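Romside Homewares extends free repair program to all furniture customers

24th December
By Roland Pearce, Media Relations

Print this page | E-mail this page

Romside Homewares will extend its free furniture repair program to every customer from February, following a trial at its Boltberg store.

Under the program, customers who bought a table, chair, bench or bookcase from Romside can bring it in to have loose joints re-glued, worn fittings replaced and small surface marks treated. Labour is free for the first 30 years after purchase. Customers pay only for replacement timber or upholstery fabric, and a written quote is given before any work starts.

The Boltberg trial took in 1741 pieces of furniture. Dining chairs were the most common item, followed by coffee tables and children's desks. Most of the chairs needed a single joint repaired and went home within 3 working days.

"People were telling our staff they had put a good chair out on the kerb over one wobbly leg," said Roland Pearce, who manages the program. "We had the tools and the people to fix it. The trial showed us there was enough demand to do this properly in all our stores."

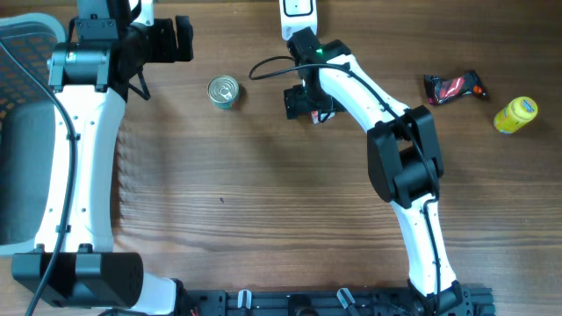
Repairs will be carried out at two workshops, one in Boltberg and a new one in Rorkow that opens in February. Stores without a workshop will accept items at the service counter and send them on the weekly delivery truck. Customers in regional areas can book a pickup by phone, with the usual delivery fee charged one way only.

The Rorkow workshop will be run by Havlíček Joinery, a family firm that has made table bases for Romside for many years. Havlíček will take on two apprentices for the new site. Applications for both positions are open now and close at the end of February.

A receipt is helpful but not required. Staff can identify most Romside pieces from the stamp under the seat or tabletop. Items with water damage to the frame, and outdoor furniture of any kind, are not covered at this stage — the company will look at outdoor settings again later in the year.

Customers who would sooner do the work themselves can ask for a printed care guide at any service counter. It covers re-waxing, tightening bolts and removing ring marks from oiled timber.

Bookings open in all stores on the first trading day of February.

Contact: Romside Homewares Media Relations | © Romside Homewares. All rights reserved. | Back to top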